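Keeping warm bedding in good order

Ambros Ammann has run the linen room at Dredis, a short-stay guest house for families in Stitdale, for long enough to have seen three sets of tumble dryers come and go. The house has 60 beds. On a Tuesday in January, when we spoke, every one of them was taken.

He started in hotel laundry work, where everything was white cotton and went through the same wash. Dredis is different. Families stay for anything from two nights to a couple of months, and he decided early on that the beds should have colour on them.

"White sheets are easy for us," he says. "You boil them and that's that. But a child of four walks into a room with a white bed and it looks like a clinic. So the sheets stayed white and the top layer changed."

The top layer is fleece. Ammann buys it in two weights, the lighter one for summer and the heavier one from October onwards. There are 191 blankets on the shelves or on beds at any time, and he keeps a card for each one, with the date it came in and any repairs. The patterned ones go to the children's rooms. Animals are asked for most often, then stars, then anything with a vehicle on it.

"Penguins never stay on the shelf," he says. "I've had pink ones with penguins and fish and big white spots, and they go out again the day they come back from the wash. Plain grey can sit there until Easter."

Fleece has its own rules. He washes it at 30, inside out if it is a garment, with half the usual powder and no softener at all. Softener coats the fibres and the pile goes flat. Blankets are washed away from towels, which shed lint that fleece picks up and won't let go of. Nothing fleece goes in a hot dryer. It is hung over the rails in the back corridor and is normally ready by the next morning.
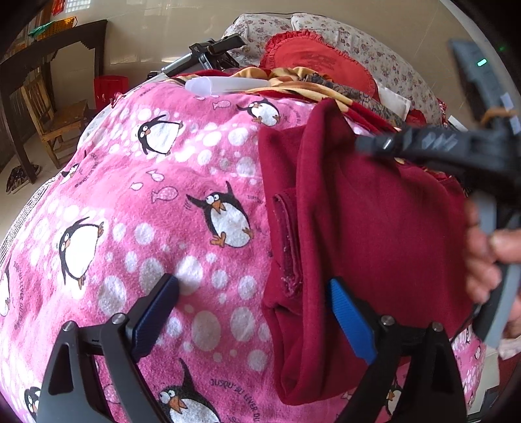
Pilling is the complaint he hears most, and he thinks people give up on things too soon because of it. "A hem goes bobbly first, because it's thick and it rubs. Cuffs the same. People look at the hem and think the whole jumper is finished. Turn it over and the back is perfectly good." He uses a small fabric comb, drawn one way only, with the cloth laid flat on a bed or table. He has tried the battery shavers and found they cut too close on older fleece.

Fraying he treats more seriously. A loose edge gets a row of blanket stitch before it is washed again, in whatever thread is nearest in colour. He buys his thread from Rees, the haberdasher by the bus station, and keeps a tin of it on the windowsill. Dark reds are hard to match. "I've got five reds and none of them is ever right," he says.

Each room at Dredis also gets a spare warm top per person, left folded on the bed. These are donated and come in all sizes. Ammann asks for them to be folded loosely – a tight fold leaves a crease across the front that fleece is slow to lose, and it can't be ironed out without risk of melting the pile.

Storage is on open shelves from a firm called Tandura, bought second-hand when a school closed. The deepest is 80 centimetres, enough for a double blanket folded in four. He doesn't use vacuum bags. He tried them one spring and the blankets came out thin and took weeks to recover.

Blankets too worn for a bed are cut down for the cat shelter on the Rees side of town, or kept to line the bottom shelf. He is waiting on a new order now, the heavy weight again, half of it patterned. He has asked for more penguins but the supplier could only promise owls.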